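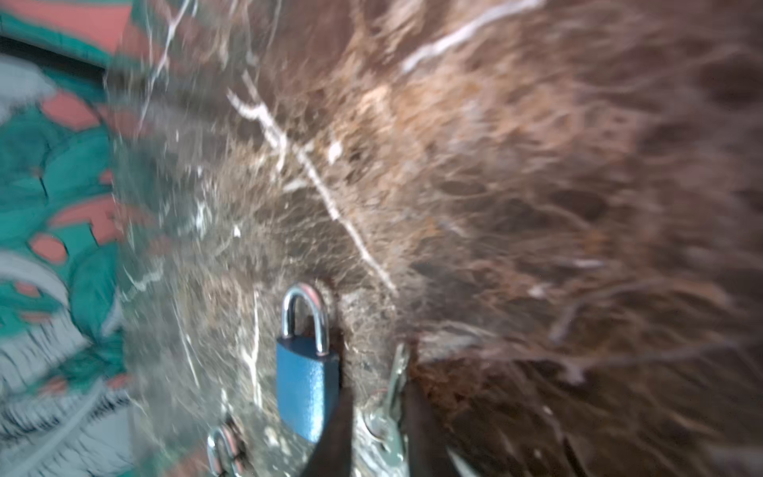
Brown fibers, with pale strands running through them.

The Songbooks Are Here!
07/09/2025
3 min read

Praise the Lord, the new songbooks have come! Many of you have been praying over this since we first talked about it at the Murton church, and I can finally write that the boxes are stacked in the back hall at Ranness and the first copies are already in people's hands. We ordered 1000 for the first printing. By the end of the opening evening I had seen people of every age with one open on their knees, singing songs their grandmothers used to sing and songs that were written last winter, and I don't mind telling you I cried through most of the second hymn.

For those who are new to our fellowship, the old red books had been in use at Murton for so long that the pages with the Communion hymns had come out of nearly every copy. Ranness had a different book altogether, and the believers at Kodberg were singing from photocopies. So whenever we met together, we would spend the first part of worship working out which number was which! Senan Rafferty, who leads the singing at Ranness, asked whether we could make one book for all three churches, and the elders told him to go ahead and pray about it and start a list.

Well, the list grew. People sent in close to 2000 suggestions (a great many of them were "Blessed Assurance", so it was not as hard as it sounds) and a small group met in Senan's kitchen to read every one. They sang through each song before deciding on it. Some evenings they got through a whole page of the list and some evenings they stayed on a single hymn, going over the words and looking up the passages behind them. I was able to join them twice, and both times we stopped in the middle to pray for somebody whose name had come up. Those were sweet evenings.

The book has the hymns most of us grew up with, a good section of Psalms set to simple tunes, and a section at the back for children. There are also some songs from our own people, and I am so excited about these. Sister Fung's "Morning at the Door" is in there, and so is the evening song from Kodberg that visitors always ask about. Until now it had never been written down with its tune. The Kodberg folks sang it over and over into a phone, Senan wrote out the notes, and then he drove up there to have it checked. They told him he had one line wrong. It has been fixed.

The dedication evening was everything we had hoped for. We read from Psalm 96, "O sing unto the Lord a new song," and the pastor from Kodberg spoke on Paul and Silas singing in the prison at midnight. He reminded us that the other prisoners heard them. I have thought about that all week. Who is listening when we sing at the sink, or in the car, or beside a hospital bed? After the message we simply sang. People called out numbers from the floor and we took them as they came, fast ones and slow ones all mixed up, and it was late when we closed with the doxology. Almost 100 stayed to the very end, and some of them had an early start the next day!

One lady told me she had not been inside a church since her husband's funeral. She came with her neighbor and knew the words to more of the hymns than she expected. Please keep her in your prayers, and her neighbor too, who has been inviting her for a long while with great patience.

Now for the practical part. Each church has its own share of the books for the pews, and please leave those in the building. If you would like one for home, speak to Senan or write your name on the sheet by the door at Murton. There is no charge, and there is a box if you want to give toward printing. Large print copies are coming separately and should reach us in October. If you have one of the old red books with a family name or a note in the front, come and collect it. We have set those aside and would love to see them go back to the right homes.

We are also starting a learning evening at Ranness for anyone who wants to get to know the newer songs. You don't have to read music and you don't have to have a good voice. Bring the children. Senan will teach a couple of songs from the back section each time, and there will be soup afterward.

Please pray for Kodberg, where the roof still needs attention before the cold weather, and for the young people there who have asked to form a choir. They have chosen "Morning at the Door" as their first song.

Contact the newsletter desk through your church office | © Murton, Ranness and Kodberg Fellowship | Back to top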